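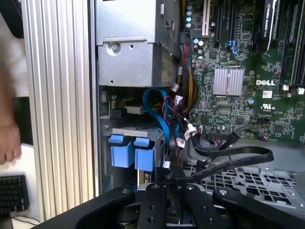
An open Dell tower workstation, with its ribbed side panel at left.

The computer that runs the booking system at the Hinojosa Street toy library is older than most of the parents who use it would guess. It came from an accounting firm that was moving offices, and it has been repaired twice. The second repair cost less than a bag of groceries.

Rhea Lagman, who manages the library's memberships, had been told to replace it. The machine was shutting itself down in the middle of the afternoon and a shop had quoted her for a new one. She took it to a repair night instead, where it was opened up and cleaned out and given a second-hand fan.

"I'd already picked the new one," she says. "I had the tab open."

Repair nights have been running in Canadian towns for years, mostly in church halls and library basements, and mostly for toasters and lamps. Computers are a later addition. They take longer, they take up more table space, and the person who brings one in tends to be more worried about it than the person with the toaster. In Grultmont, a former mill town with one electronics store and no service counter, they now make up the bulk of the work.

The group there started in March of last year with five people and a borrowed set of screwdrivers. Since then it has looked at 168 machines. Efren Tan keeps the log, in pencil, in a hardcover ledger. Each entry gives the make, the complaint, what was found and what was done. Very few of the entries are dramatic. Dust is the most common finding. After that come failed hard drives, tired batteries on the main board, and memory that has worked its way out of its slot.

Tan spent most of his career fixing elevators and came to computers after he retired. He says the two have more in common than people expect, chiefly that the owner's account of the problem is worth listening to but can't be relied on.

"Somebody tells you it's slow," he says. "Slow to start, slow to open a file, slow on the internet – those are different problems. You have to ask." 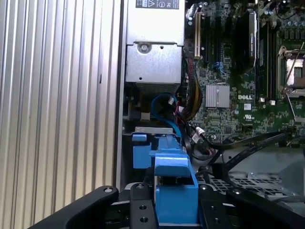 Office towers have become the group's favourite patients. Businesses lease them for a few years and then let them go in batches, and a good many end up with families and small organizations. They were built to be serviced by technicians in a hurry, and parts for the common models are easy to find used. Laptops are harder. On many newer ones the memory is soldered in place and the battery is glued, and Cúc Võ, who handles most of them, has started turning some away at the door.

Võ would rather do that early than late. She once spent 11 hours over several evenings on a thin laptop belonging to a nursing student, only to hand it back with the same fault. The student was gracious about it. Võ still brings it up.

Money comes into it, though less than you might think. There is no charge for labour. Visitors pay for parts, and there is a jar. The group's largest expense is storage, a unit behind the curling club where it keeps donated machines for salvage. Privel, a recycling company with a depot on the highway, collects what is left over and lets the group pull anything useful from its own bins first.

Emmanuel Chege, who runs the Privel depot, was sceptical at the beginning. His business is paid by weight. He now sets aside power supplies and hard drive brackets when he sees them, and he has brought in his mother's desktop twice.

"A lot of what comes through here only needed a cleaning," Chege says. "By the time I get it, it's been rained on in somebody's truck."

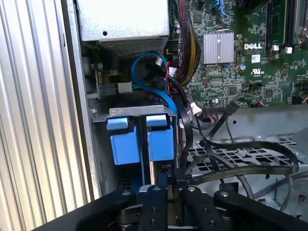
Gernach Magazine – Home and Community Desk

What the group can't fix is software support. A computer may run perfectly well after its maker, or the company behind its operating system, has stopped issuing updates. Tullio Sanna, the youngest of the regulars, installs free operating systems for people willing to try one. Of the last 12 he set up, one came back, and its owner wanted a different colour of desktop background.

Not everyone takes to it. Some visitors need a particular tax program, or a child's school requires one, and for them a working machine can still be the wrong machine. Sanna tells them so and helps them write down what to look for in a used replacement.

Lagman's computer is back under the front counter at the toy library, raised off the floor on a plank at Tan's suggestion. She vacuums the vents at the start of each month. The new one is still in her bookmarks.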